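Quick one tonight, the desk is finally usable again and I want to get this down before I forget which bits worked.

So. Calligraphy corner, round two. Some of you will remember round one, which was a shoebox and a tea towel and a lot of swearing. Brushes lying on their sides in the box, heads squashed against the cardboard, one of them with a permanent bend like a bad fringe. I'd had that going since December and every time I sat down to practise I spent the first bit of the evening combing a brush back to a point with my fingers. Then no evening left.

Started by taking everything off the table. Everything. The pile went on the bed, so it had to be sorted before I could sleep, old trick, still works. What came out of it:

bottled ink, three bottles, two of them nearly finished and one crusted shut
the ink stone, chipped at one corner, fine otherwise
two ink sticks I keep saving for when I'm better
a stack of used practice paper, 200 sheets, saved for no reason at all
a paperweight, and the stone I use when I can't find the paperweight
bus tickets

The used paper went. Kept 11 sheets, the oldest ones mostly, to look back at. The rest is recycling now and some of it is wrapping round the good bowls. Newspaper leaves marks on them and this doesnt, provided the ink is properly dry, which after that long it had better be.

The crusted bottle I stood in warm water in the sink and the lid did come off in the end. Smelled horrible. Ink smells like a wet church when it's gone over. Poured away, rinsed, bottle kept for water. The two nearly finished ones got combined, which you're probably not meant to do, different makes, one Kunum and one with no label left. Writes black. Good enough.

Next, the rack. I'd been looking at them for ages. Plain ones are cheap and sensible and I was all set to get a plain one, a sort of round stand thing from Ezzat, thirty-something quid, and then I saw one with dragons on the ends and that was that. Dark wood, carved to bits, far too grand for my handwriting. Came from a little shop called Iltitz that does mostly picture frames and second-hand stationery. 33 pounds. I dithered over it for a week and then went back half hoping it had sold.

Carried it home on the bus in a pillowcase. Wiped it over with a barely damp cloth, then a dry one, then got into all the curly parts with an old soft toothbrush. If you do this, go with the carving, don't scrub across it. And get the dust out of the holes with a cotton bud before the cloth goes anywhere near, or you just make mud.

Tried it in three places. On the shelf it was too high and I'd have been reaching over my head with an inky brush, no thank you. On the windowsill, too much sun, and apparantly sun is bad for the hair and the handles both. So, back against the wall, on the gridded mat.

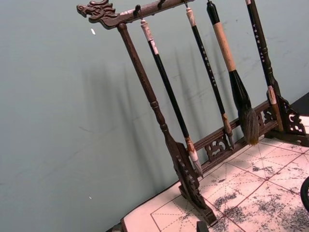
Four brushes up, the fat one third along.
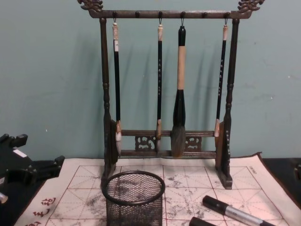

The order took longer than it should have. I had them by size to begin with, thin to thick, which looks tidy, but the big one ended up on the outside and I kept knocking it with my sleeve. Moved it in one and the sleeve problem went away. Also it's the one I use least, so it doesn't need to be the nearest to my hand. I do big characters maybe once a fortnight when I'm in a mood.

Washing, because somebody asked last time and I never answered, sorry. Cold or lukewarm, never hot, hot gets at the glue. Hold the brush under a slow tap, head down. Press the water through from the top of the hair to the tip with finger and thumb. Keep going past the point where you think it's clean. The black hides right up at the root and if it dries in there the hair splays and you never get your point back. No soap. Then squeeze, kitchen roll, shape the tip, hang it up. Head down always. That's the whole argument for a rack really, water runs away from the handle and not into it.

Big brush takes ages. I do it last and I do it in a bowl first, two or three changes of water, then the tap. Otherwise there's grey up the tiles, ask me how I know.

If a loop of string goes on one of yours don't bin it. Dental floss, the waxed sort, double it over, tiny knot, drop of glue. I did one last winter and it's still holding.

The mat I'm undecided about. The grid is brilliant for spacing, my characters used to climb up the page like they were going upstairs and now they mostly stay put. But a mat out all the time is a mat that gets things put on it. Cups. Post. I've made a rule that only writing things live on it and I'll let you know how long that lasts. Paper's gone in a flat Gorereo box under the desk, the ink's on a saucer so the rings don't go on the table, and the stone has its own bit of felt cut from a dead slipper.

Water pot is still a jam jar. Looked at nice ones. Some of them cost more than the rack did. Jam jar it is. I do want a proper brush rest for the middle of a session though, at the moment I balance whatever I'm using across the edge of the stone and it rolls. Last week it rolled onto my good trousers. So if anyone has one they like, a low one, heavy, nothing with little feet, leave a comment.

As for actual writing, I've done a bit every evening since, which is more than I managed the whole of last month. Mostly horizontal strokes. Just lines, over and over, trying to get the start and the finish right, and then the same one character down a whole column until it stops looking like a word. My wobble is still there on the long downward ones. I think I'm gripping too hard, my thumb aches after. Going to try holding it higher up, further than feels sensible, and go slower.

Still to do: sort the drawer (not tonight), find the other paperweight, flatten the new paper which has come all curled from the tube. Probably under the big cookery books for a couple of days. And I owe a few of you the book list, I know, its half written, next post.

Right, kettle.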